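Looking after the needle drivers on our suturing robot

I look after one machine. It sits in the surgical training wing at Skallerdale, it has two instrument arms and a small camera, and its whole job is putting stitches in skin. I get a fair number of emails asking what the upkeep is like, mostly from people who have just been handed one, so I am writing down what I do.

The arms are Vimach. The controller cabinet and the foot pedals come from Prorken. The two were never meant to live together, and the adapter plate between them is our own, cut by Ognjen Nikolaidis in the workshop downstairs. It has held up fine. The base stand is older than anything bolted to it, with a plate on the back that says 1997, and it weighs enough that I have stopped worrying about it moving.

Most of my time goes into the instruments. An arm can go months without needing me. An instrument can't go a day.

Each one is a long thin shaft with a jaw at the end, and inside the shaft are the drive cables that open, close and turn the jaw. The cables stretch. When they stretch, the jaw lags behind the hand controller, and the surgeon feels it before the software does. Waraponn is how half the wing spells her name, but it is Waraporn Srithong who does most of the stitching, and she will tell me on a Monday that the left one is "soft." She has been right every time so far, including once when the self-test passed.

So I don't rely on the self-test. I clamp a strip of silicone in the jaw, hang the small weight off it and watch for creep. If the strip slides, the cable gets tensioned. If I have already tensioned that cable twice, the instrument comes out of service and goes in the red bin. I used to tension them a third time. I had one let go at the pulley that way, on the bench, and that was enough for me.

Tensioning is done from the back end, under the cover with the 3 small screws. Go an eighth of a turn at a time on the capstan and work the jaw through its full travel after each one. People skip the travel part. The cable settles unevenly around the pulleys and you end up with a jaw that is tight when it points straight ahead and sloppy when it is bent to the side. Do both sides of the pair, too. If you only tighten the closing cable the jaw won't open all the way, and a jaw that won't open all the way hangs on to the thread.

Thread is the other half of the job. The jaw faces have a fine pattern cut into them, and everything collects there. Cleaning goes like this. Flush the shaft with cold water first, through the port, until it runs clear. Then the enzyme bath, with the jaw open. Then the soft brush, along the grooves and never across them. I look at both faces under the bench magnifier afterward, and I look at the hinge as well, where a bit of dried blood will make the jaw stiff in a way that feels just like a bad cable. I lost most of an afternoon to that in my first year. Clean first, then diagnose.

Edges matter as much as grip. A burr on a jaw will fray the thread, and it doesn't have to be a burr you can see. I run a length of fine suture through the closed jaw and feel for a catch. If there is one, I dress the edge with 800 grit on a flat stick, two or three light strokes, and run the thread again. Anything that needs more than that goes back to Van Leeuwen, who do our regrinds and are slow but careful.

After the instruments go back on the arms, I do the tip match. Both tips are brought together over a target card, and the controller is told that they are in the same spot. Then I pass a thread from one to the other, back and forth, up the card and down again. The tips have to work very close to each other in practice, often down in a fold with hardly any room on either side, and a small error that means nothing in open air will have one jaw pushing the other. If the pass is clean I save the offsets and write them in the book. The controller keeps its own log, but the book has survived two software updates and the log has not.
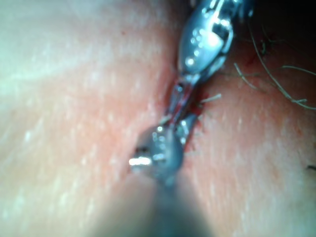 The camera gets less attention than it should, from me included. The lens window picks up a film from the cleaning fluid, and the picture goes milky so slowly that you stop noticing. I wipe it with lens paper and alcohol at the start of every session now, whether it looks dirty or not. The focus is fixed, so there is nothing to adjust there. The light is another matter. Polished steel throws a lot of it straight back, and if the lamp is turned up too high the tips flare and you lose the thread against them. I have a pencil mark on the dimmer where Waraporn likes it. She turns it down a little further for fine work.

A few smaller things:

Don't coil the camera cable tighter than a dinner plate.

Lubricate the hinge after cleaning, one drop, and work it in. Wipe off the rest.

The foot pedals collect grit from shoes. If the clutch pedal sticks, it is almost always that. Turn it over and tap it out before you open the cabinet.

Keep one spare instrument of each type matched and ready. Matching one while people stand waiting in gloves is how you get a bad match.

I still have the right arm's wrist bearing to deal with. There is a faint tick when it rolls past center, no effect on the tip match that I can measure, and Ognjen thinks it is the seal and not the bearing itself. The part is on order and I will take the wrist down when it gets here. The drawing I have for that joint is from an earlier version of the arm, so if anyone has the current one, my address is on the contact page.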